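The drawer on my little wooden cabinet had been sticking for ages, and I kept yanking it open with one hand while holding the cabinet down with the other. Last February I finally took a free evening and sorted it out. If you have one of those small tabletop drawer cabinets and it fights you every time you want a snack or a pencil, try this before you buy another!

## What you need

- a plain white candle stub (no scent, trust me)
- 800 grit sandpaper
- a soft dry cloth
- a pencil

## Getting it sliding

1. Empty the drawer and pull it all the way out. If it won't come, tip the cabinet back a little and wiggle the drawer from side to side as you pull.
2. Scribble pencil along the bottom edges and both sides, slide it in and out a few times, then look for where the pencil has rubbed off. Those are your tight spots.
3. Sand only there. Go easy, 3 or 4 passes and then try it again. My friend Damián got carried away on his and now the drawer rattles whenever a truck goes by.
4. Wipe off every bit of dust, inside the cabinet too.
5. Rub the candle along the runners and the drawer edges, pretty hard, and work the drawer back and forth until it glides.

Mine took two rounds of waxing. The first felt great for a day and then went draggy again, so I did it over with more pressure and it's been fine.

## Putting things back

Before you load it up, set everything you'd like to keep near the cabinet out on the table. I use a tray for the small stuff (fruit, boxes, whatever is floating around that week) and let tall bottles lie on their own, because a bottle lying in a shallow drawer will jam it sooner or later. 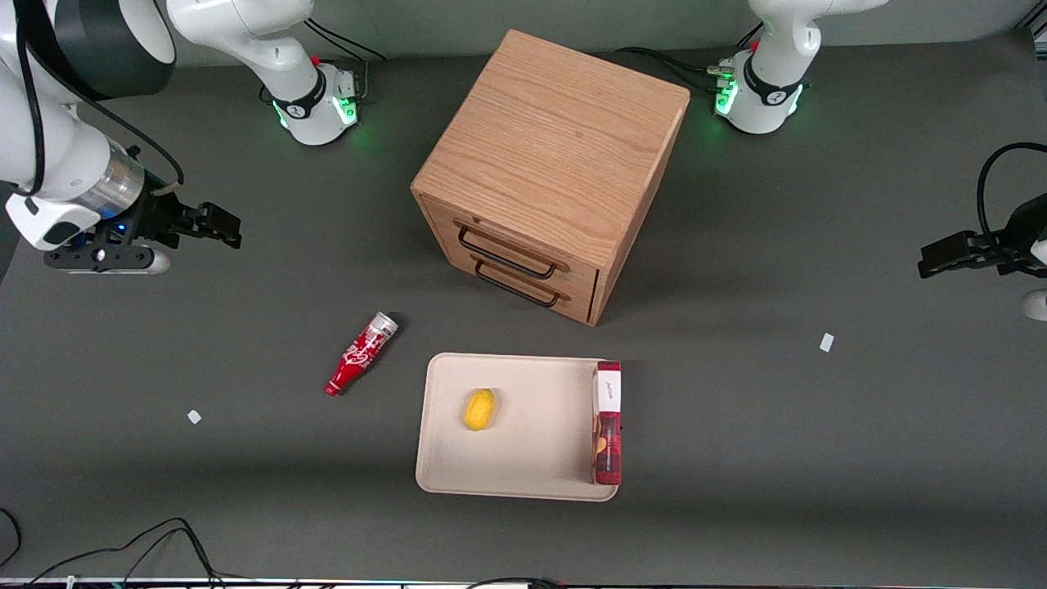 Then go one thing at a time, flat items first, and close the drawer after each one. If it catches, you'll know exactly which thing is too tall. Leave a finger's width at the back so nothing gets wedged behind the drawer, and don't pile everything up at the front either, or it'll tip down when you open it.

I redo the wax when I feel it start to drag. A candle stub lasts forever at this, I'm still on my first one.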